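Josden grasping project: progress report to Arkarberg, September

Prepared by Rocío Ledesma

Collection is on schedule. We have 2357 recorded runs in the store, of which 1377 have been checked and labelled. Leobardo Cortés is working through the rest and expects to finish before the next report.

We lost some time early in the month moving the second bench from Floltcombe. Citlali Salinas re-did the calibration afterwards and the offsets are back within tolerance. The colour balance still differs a little between benches, so runs are tagged by bench for now.

Nicanor Barrera's first training pass used rigid bins only. We've now started on soft containers, in batches of 100, with 10 from each batch held back for testing. 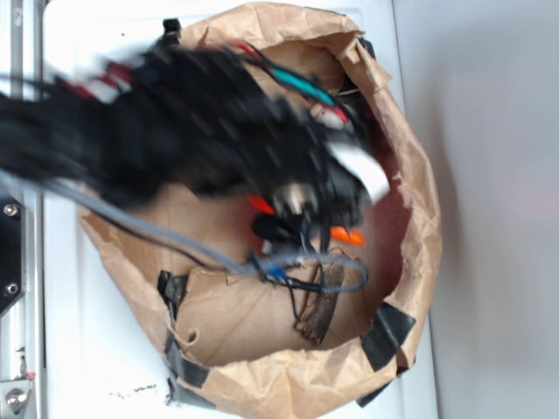
Soft containers are slower to record than bins. The operator has to judge each reach from the bag's shape at that moment. With a paper bag standing open, creased and torn in many places like this one, the fixed camera gets very little of the fingers once they're inside, and fast moves blur. We've asked operators to slow down on entry.

Still to do: cloth bags, and a decision from you on the extra storage.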